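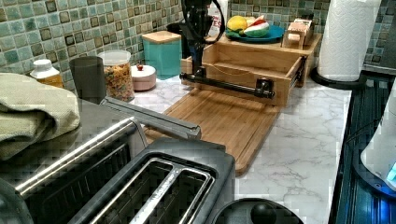

4.2 What the listing text does and does not tell a guest

Print this section | E-mail this section

The claim tested here is a common one in the trade literature: that a longer amenity list makes a guest more likely to book a small property, and happier after the stay. We doubted it at the start and doubt it more now, though our data do not kill it off. The sample is 91 small lodgings, all with 20 rooms or fewer, drawn from the Komarby lake district and the coast near Stutwood. For each one we saved the public listing as it stood on 30th April and compared it with what the owner told us in a phone interview.

The first problem is the word "offers." A listing that offers bicycles may mean a rack by the door, or a neighbor who rents them out in summer. Sawatzky and Toft coded every amenity phrase separately and agreed on 81 percent of them, which sounds decent until one looks at where they split. Nearly all the disagreement fell on the phrases that guests are said to care about: "kitchen," "breakfast," "access to." On "elevator" they agreed every time. A measure that works best on the items of least interest should be used with care, and earlier papers that report a single agreement score have probably hidden the same weakness.

Figure 1. A kitchen counter with a toaster and a cutting board. The listing phrase "kitchen" was coded as present or absent only; contents were not scored.

Coding kitchens as present or absent was a choice we argued over. Paquette wanted a graded scale, and he may have been right. Our reason for keeping it simple was that the listings themselves make no finer distinction, so a graded score would have measured the owner interviews and little else. Readers who want the finer measure will not find it in this paper.

The second problem is who writes the text. The Trondari booking platform fills in a standard paragraph from a set of check boxes, and owners may edit it afterward. Few do. One owner near Stutwood, asked about the "fitness center" on her page, said she had ticked the box years ago when there was a rowing machine in the barn, and had forgotten about it. The Hidayat platform leaves the text to the owner, and its listings are shorter, patchier and, in our reading, closer to what the owners said on the phone. It would be easy to conclude that guests are better served by the second method. We would not go that far. Owners who choose Hidayat tend to have been in business longer, and experience alone could explain the difference.

With those cautions stated, the result is small. Each added amenity phrase went with a rise of about 2 percent in booking requests, and the effect disappeared once price and distance to the water were entered. Guest ratings showed no clear link in either direction. Rustad has suggested that longer lists raise hopes and so lower ratings, which would cancel any gain – an attractive idea, and one for which we have no direct evidence at all.

We also looked for a seasonal pattern, on the theory that guests read more closely when they have fewer places to choose from. The December requests were too thin to support a test. Siregar's earlier work on the same coast reports a winter effect, but it pools lodgings with hotels many times their size, and we were unable to reproduce it with the small properties alone. Until someone collects a proper winter sample, the seasonal claim should be treated as open.

Print this section | E-mail this section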